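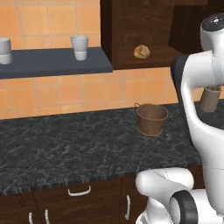 This report looks at the tiled mural in the subway at Joltside station in Flikham, and at whether the people who pass it every day take any notice of it. The mural was put up when the subway was rebuilt, and the town lists it as one of the 20 stops on its public art walk. It is made of ordinary square wall tiles, glazed in different colours and set in a straight grid. Square tiles are mostly thought of as something for kitchens, and a wall of orange-peach ones with pale grout lines behind a dark marble-patterned worktop is a good example of how they are normally used, with one colour carried right across. The Joltside mural uses the same sort of grid to make a picture of the river and the old rope works. I wanted to find out if people saw a picture or just a tiled wall.

Background

The subway runs under the tracks from the station entrance to Idum Road. Before the rebuilding it was painted cream and had poor lighting. The local paper printed several letters about it, most of them to do with flooding at the Idum Road end. When the work was agreed, a small part of the budget was set aside for art, and the job went to a studio called Rao, which had already done a school entrance on the other side of town.

According to the leaflet for the art walk, the mural has 1,761 tiles. The design starts at the station end with the river in blues and greens, then moves on to the rope works, the chimney and a row of houses. The last part, by the steps up to Idum Road, is nearly all plain yellow. The leaflet calls this "the open fields", but there is no label in the subway to say so.

I read the planning papers in the library. The first drawings had a panel of text in the middle of the mural giving the history of the rope works. It was taken out at a later stage and the papers do not give a reason. I come back to this below, as it seems to matter to the results.

Method

I used a short questionnaire with five questions. My tutor, Gopinath Raju, suggested that I stop people after they had left the subway, so that they would have to answer from memory and could not look at the wall while we talked. I stood at the top of the Idum Road steps in the morning from 7.30 and in the late afternoon from 4.15. I did this in March, over two weeks.

The questions were:

How often do you use this subway?
Is there any artwork in it?
If yes, what does it show?
Do you know who made it or why it is there?
Would you change anything about the subway?

In total 92 people answered. A good many others were hurrying for a train and said no, mostly in the morning. This means the morning answers probably come from people with more time, and they may not be typical. I did not ask anyone's age or where they lived. Looking back, where they lived would have been useful.

Results

Most people said there was artwork in the subway. Regular users were more likely to say so than people who used it once a month or less, but the gap was smaller than I expected. Two of the daily users said firmly that there was nothing there at all, and one of them had walked past it that same morning.

The third question gave the most mixed answers. The river was named most often. The chimney came next, though several people thought it was a lighthouse, and one man was certain it was the clock tower on the market square. The houses were hardly mentioned. No one named the fields. When I told people what the yellow part was meant to be, the usual reply was that they had taken it for a repair, or thought the money had run out — one woman said she had believed this for years and had told her children so.

Very few people knew anything about who made it. Four gave the name of the studio. A retired bus driver told me he had gone to the opening and that the brass band had been too loud for the space.

For the last question, people mostly talked about lighting and water. The puddle at the bottom of the Idum Road steps came up again and again. Only a handful wanted changes to the mural, and those who did asked for a sign.

Discussion

I think the answers show that the mural is noticed but not read. People take in the colours and perhaps one shape, and carry on. This may have something to do with the width of the subway. It is narrow, and to see the rope works as a whole you have to stand with your back against the opposite wall, which you cannot do when it is busy. From a normal walking position you see the tiles at an angle and the picture closes up.

The direction of travel also matters. The design is meant to be followed from the station end. In the morning nearly everyone is walking the other way, so they begin with the plain yellow and reach the river last, just as they are getting their tickets out.

The missing text panel is the other point. It would have told people what the chimney was. The art walk leaflet does this job, but it has to be collected from the library or the town hall, and only one person I spoke to had seen a copy.

Limits of the project

The questionnaire was done at one end of the subway only. I would have liked to repeat it at the station end in the afternoon, but the station staff asked me not to stop people near the barriers. I also wrote to Rao with some questions about the design and had not had a reply by the time this was handed in.

Suggestions

A small label at each end, with a line on the rope works and the fields, would answer most of what people asked me. Copies of the leaflet could be kept in the ticket office. The drain at the bottom of the Idum Road steps should be looked at as well, as people walk along the opposite wall to keep out of the water and go past the last part of the mural looking at their feet.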